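Rig Technician (hand-held gripper sets), Skesinport

Reference: 835
Employer: Kimaro
Site: Skesinport, recording hall and bench room
Grade: Technical 3
Contract: fixed term, 2 years, with possible extension
Pay: point 59 on the Kimaro technical scale
Hours: full time, day shift
Start: May, or as agreed

The post

Kimaro wants a technician to set up, look after and repair the hand-held gripper rigs used at its Skesinport site. The rigs belong to the Zoment project. Each consists of a left and a right gripper, a marker cube on each gripper, a chest harness with bracket and display, and the cabling and chargers that go with them. An operator wears the harness and handles household objects with the grippers. The recordings are used to train robot arms at our Plerklow site.

This is a maintenance post. The technician does not write software and is not expected to record sessions, except for short check takes after a repair. Faults in the rigs are the technician's to find and put right. Faults in the recording software are passed to Plerklow with a written note.

The present method of upkeep is set out below so that applicants can judge whether the work suits them.

Daily setting up

Rigs are made ready before the first session. For each rig the technician will:

Open and close both grippers by hand through full travel and feel for drag, play or a gritty spot.
Wipe the fingers and housings with a lightly damp cloth. No solvents on the grey plastic.
Look into the recess and the slots of each housing for lint, thread and scraps of film.
Check that each marker cube is tight on its mount and that no printed face is scuffed, lifted or marked.
Fit the harness bracket and check that the display starts, shows its timer and can be read by the wearer.
Record a short check take and confirm that both cubes are tracked throughout.
Sign the rig out on the sheet.

A rig that fails any check stays on the bench. It isn't lent out "for one session".

Work with cloth

A large part of the present programme is cloth handling, and it accounts for most of the wear and most of the call-outs. Loose fabric rides up over the housing and into openings, and fibres collect where they can't be seen from the operator's side. The technician is expected to know where cloth goes on these housings and to clear it without pulling threads into the mechanism.
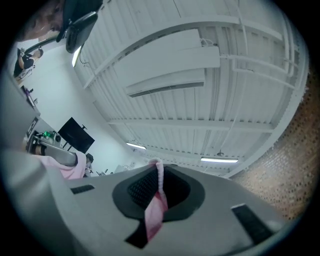

Gripper housing during cloth work, with pink fabric across the mesh grille and the cutout below it.

If fabric is caught, the operator stops, holds the gripper still and calls the technician. Cloth is lifted out in the direction it went in. If it will not come freely, the session ends and the housing is opened on the bench. Grilles are brushed, never blown through with compressed air. After any jam the fingers are checked against the setting gauge before the rig goes back out, and the jam is entered in the log with the type of cloth and the finger involved.

Bench work

Scheduled bench work is done rig by rig on a rota kept by the technician. It covers:

Stripping, cleaning and rebuilding gripper housings.
Replacing worn fingers. Left and right are changed as a pair and matched to the gauge.
Removing and refitting marker cubes. A refitted cube must be measured again, and the new offsets sent to Plerklow before the rig is used. Old offsets are not to be reused, even where the cube has gone back on the same mount.
Replacing harness straps and buckles, and checking stitching at the shoulder and below the bracket.
Making up and testing cables, including strain relief at the bracket.
Keeping stock of fingers, cubes, screws, straps and cable, and reordering in good time.

Parts are not swapped between rigs without an entry in the log. A rig with a mixed history is hard to trace when a recording is queried months later, and this has cost us good data in the past.

On the recording floor

Sessions run in a shared hall. Furniture, carts and props are moved between tasks, and several people may be working on the floor at once. The technician is on call during sessions and will fit harnesses, adjust straps for different wearers and answer calls.

When fitting a harness, the technician sets the shoulder straps first, then the chest, then the angle of the display. The wearer should be able to read the timer without dropping the head. With the arms forward, neither gripper should strike the bracket, and the straps should not pull across the upper arm. The fit is checked again after the first take, when straps have usually settled.

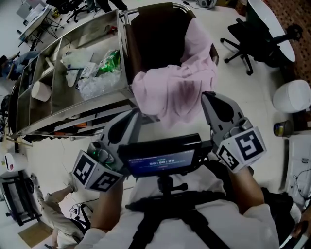
Rig in use at the cart and chair. Chest display running between the grippers, a marker cube on each.

Floor cables are the technician's responsibility while a rig is in use. They should be routed clear of the wearer's path where the layout allows. The technician may stop a session on grounds of safety or rig condition, without asking first.

What we need

Experience of maintaining small mechanical or electromechanical equipment, in any trade. Applicants from camera repair, textile machinery, prosthetics, bicycle workshops and instrument servicing would all be considered.
Sound hand skills with small fasteners in plastic. Stripped threads in housings are our commonest self-inflicted fault.
Ability to crimp and solder cable ends and to test them properly.
Clear written records. The log is read by people at Plerklow who have not seen the rig.
Willingness to kneel, reach and work at floor level for part of the day.
Willingness to handle other people's harness straps with ordinary courtesy.

Useful but not needed

Some knowledge of visual marker tracking or camera calibration.
Use of a printer for plastic parts, and enough drawing skill to alter a jig.
Experience of working around robot arms. There are none to maintain in this post, but occasional visits to Plerklow are part of it, and site training is given there.

Training

The first weeks are spent at the bench with the present technician, stripping and rebuilding a complete rig until it passes the gauge and the check take. Floor duties are added after that. No rig is signed out on a new technician's word alone until the bench period has been passed.

Conditions

Hand tools, gauges and workwear are supplied. Travel to Plerklow is in working time and paid. The post is on site and cannot be done from home. Part-time applicants may apply if two can be found to share the post and agree a handover at midday.

How to apply

Send a short letter and a list of past work to the Kimaro office at Skesinport, quoting reference 835. The letter should describe one repair you carried out, including how the fault was found and how you checked the result. Drawings or photographs of the job may be included. We do not need certificates at this stage.

Those shortlisted will be asked to do a bench task: strip a housing, clear it, refit the cube and write the log entry. Tools are provided, though you may bring your own screwdrivers. Applicants are welcome to look round the hall beforehand and should ring the office to arrange it.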